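**Nekel modifica el control de temperatura de sus vapeadores recargables**

29 de octubre. Nekel ha publicado la revisión 3 del firmware para su gama de cigarrillos electrónicos recargables Iraden, junto con una nueva resistencia de malla fabricada por Wong. El cambio afecta a la regulación de la potencia durante la calada y al umbral de corte por falta de líquido, dos puntos que concentraban la mayor parte de las incidencias registradas por el servicio técnico desde abril.

En la versión anterior, el dispositivo aplicaba una potencia constante mientras el sensor de flujo detectaba aspiración. Con líquidos de alta proporción de glicerina vegetal, más viscosos, el algodón no siempre recuperaba la saturación entre caladas consecutivas y aparecía sabor a quemado. El nuevo firmware mide la variación de la resistencia de la malla y reduce la potencia de forma progresiva cuando la curva se aparta del valor de referencia. La potencia máxima queda fijada en 20 W; la mínima de trabajo, en 11 W.

«El corte brusco protegía el algodón, pero el usuario lo interpretaba como una avería de la batería», indica Mélanie Kennedy, responsable de ingeniería de producto en Nekel. «Ahora la calada se debilita antes de detenerse y el indicador luminoso cambia de color».

La resistencia de Wong mantiene la rosca y las juntas del modelo precedente, por lo que es compatible con los depósitos Iraden ya vendidos, de 2 ml de capacidad. El fabricante recomienda esperar unos minutos tras el primer llenado y no combinar la malla nueva con el firmware antiguo, que no reconoce su valor de referencia y trabaja siempre en modo de potencia fija.

La actualización se instala por cable USB-C desde la aplicación de escritorio. Los equipos con la primera placa de control, identificables por la ausencia de letra final en el número de serie, no admiten la instalación directa y deben enviarse al servicio técnico.

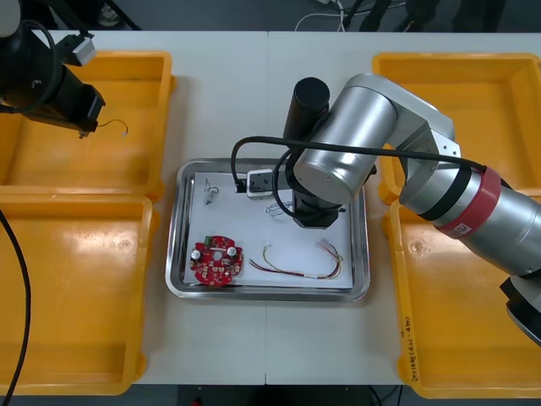 En esos equipos la memoria disponible no permite alojar la tabla de calibración, de modo que se sustituye la placa completa. La operación es gratuita para los dispositivos en garantía. Fuera de ella, Nekel aplicará una tarifa única que comunicará a los distribuidores junto con las instrucciones de envío.

Skukell, distribuidor de la marca, ha confirmado que las resistencias nuevas se venderán en cajas de 3 unidades. Las existencias del modelo anterior seguirán a la venta hasta agotarse, con una etiqueta que señala la versión de firmware compatible.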